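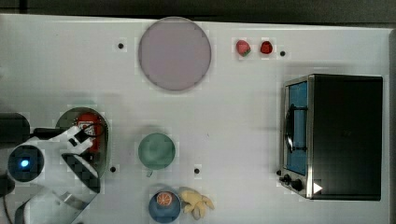
January, bench notes, glaze room. Second round on the Karach gray, after the first one crawled at the foot on nearly every piece. I cut the clay content in the recipe and sieved it twice, then let it sit overnight before dipping. The color I'm after is a pale gray that leans to lavender, same family as the big flat plate there on the white tabletop, with the rim going a little darker. On our clay the rim wants to go brown instead. Intan thinks that is iron coming through where the glaze thins out, and I agree with her.

Dipped the tiles first, then the bowls. Held each one under for a slow count and shook it off over the bucket. The bucket had settled more than I expected, so the first few tiles are thin at the top. Marked those on the back with a cross. Please don't throw them out, I want to see what thin does.

Abbas mixed a separate small batch with the Gotel frit in place of ours. It went on smoother and dried faster. It also dusted off on my fingers when I moved the tiles to the rack, so handle by the edges. If we keep that frit we will need some gum in it.

Kiln: loaded the small one, tiles on the middle shelf, bowls on top. Two shelves only. Bottom left empty because the lower element is still slow and I don't trust it. Nadhirah has the part on order from Ismail, no word yet. Started 9 in the morning with the lid propped, closed it at noon. Slow cool programmed at the end, which is where the lavender is supposed to come from.

Next morning. Kiln log says it topped out at 1610 on the display, in F, and held. That is well short of where I set it. Checked the program and somebody had left the old low-fire schedule in slot 2. I picked slot 2 without reading it. My mistake. I have written the slot list on tape and stuck it to the side of the controller.

Opened it anyway. Everything is dry and chalky, as you would expect. No crawling, though at that temperature it hadn't melted enough to crawl, so that tells us nothing. The Gotel tiles have a faint sheen. Ours have none. The bowls have a couple of pinholes down to the clay near the foot, probably from where I wiped them with the dirty sponge.

Refired the lot on the right schedule. Did not touch up the glaze. Sulastri wanted two of the bowls kept back to compare, so those are on the windowsill with a note inside.

To do:
Clean sponge for feet, and keep it out of the slip bucket.
Stir Karach gray to the bottom before every dip.
Ask Darmawan if the Grevby shelves still need kiln wash. The one on top is flaking.
Gum for the Gotel batch, start low.
Photograph the tiles in daylight. The strip light turns every gray green.

Kiln is still too hot to open as I write this. Lid stays shut until tomorrow.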